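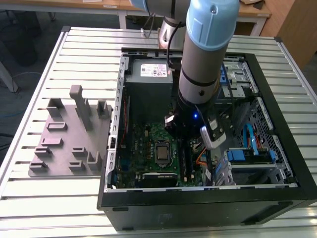
Figure 6.1 An open desktop computer tower on its side, with a robot arm reaching down into the case.

Chapter 6
Waterproofing Membranes Under Tile

Learning goals

After working through this chapter you should be able to:
- tell a sheet membrane from a liquid-applied membrane and say where each is used
- work out how much liquid membrane a small wet area needs
- prepare a floor and wall junction for coating
- plan a flood test and record the result

Terms used in this chapter: substrate, bond breaker, fillet, primer, wet film, dry film, upstand, puddle flange.

6.1 Why tile alone does not keep water out

Ceramic tile takes up very little water, and a good grout takes up only a little more. A tiled floor still leaks. Water passes through hairline gaps at the edge of each grout joint, through pinholes, and around pipes and drains. Once under the tile it spreads sideways through the adhesive bed until it finds a way down. In a shower used every day, the bed may never dry out completely.

The membrane is the layer that stops this water. It sits between the substrate and the tile adhesive, or under the screed, depending on the design. The tile protects the membrane from wear, and the membrane protects the building from water. Sealing the grout slows staining, but a sealed grout joint should never be counted as waterproofing.

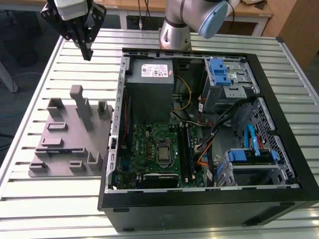 Reading time: 26 minutes

6.2 Two families of membrane

Sheet membranes come on a roll. They have an even thickness set at the factory, so the installer's main concern is the laps, corners and edges. Most leaks in sheet work start at a lap that was too narrow or had dust in it.

Liquid membranes are brushed, rolled or troweled on and cure to a rubbery film. They go around pipes and odd corners without cutting. The thickness is up to the person holding the roller, and thin spots are the usual fault. Two coats are normal, the second at right angles to the first. Many makers supply the coats in different colors so that missed patches show.

Some liquid products are a single part that dries in air. Others are a powder and a liquid mixed on site, and these cure even in a closed room with poor air flow. Mix two-part products by the full pack where you can. Splitting a pack by eye changes the ratio, and the film may stay soft.

6.3 Substrate preparation

The surface must be sound, clean and flat. Remove curing compounds, paint, form oil and loose render. Fill holes and cracks, then let the filler harden. New concrete needs time to lose moisture, and the wait depends on its thickness and the weather.

At every junction of wall and floor, fit a bond breaker. This can be a strip of tape or a bead of neutral-cure silicone, and it lets the membrane stretch over a longer width when the junction moves. Without it, all of the movement is forced into a line no wider than the crack, and the film tears.

Prime porous surfaces such as render and fiber cement. Let the primer become touch dry - a tacky primer can trap water or solvent and cause blisters.

6.4 Worked example

A shower floor and its walls have a combined area of 60 square feet. The data sheet for the chosen membrane gives a coverage of 30 square feet per gallon for each coat, and two coats are required.

Membrane for one coat: 60 / 30 = 2 gallons
Membrane for two coats: 2 x 2 = 4 gallons

Add 10 percent for waste and for extra material at corners: 4 x 1.1 = 4.4 gallons. If the product is sold in one-gallon pails, order five.

Check the wet film with a comb gauge as you go. A film that is right on the floor is often thin on the wall, where the roller is pushed harder.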